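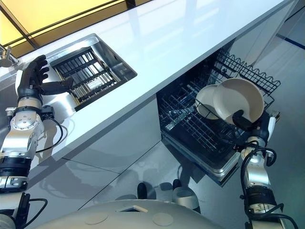 Gunum open day, kitchen demo: anyone else go?

gridtine
Went in July. Two arms, one on a pan handle at the dishwasher rack, the other hand hanging open by the sink. I waited 40 minutes in line for that.

Wurota_fan
It's a pan in a rack. Pans are harder than plates.

gridtine
Maybe, but they ran it 2 times and took no requests. I asked for a wine glass and got a brochure.

ozolins113
Disagree, my session took questions. The price answer was mush, though.

gridtine
Show me a greasy pan and a full rack, then I'll listen.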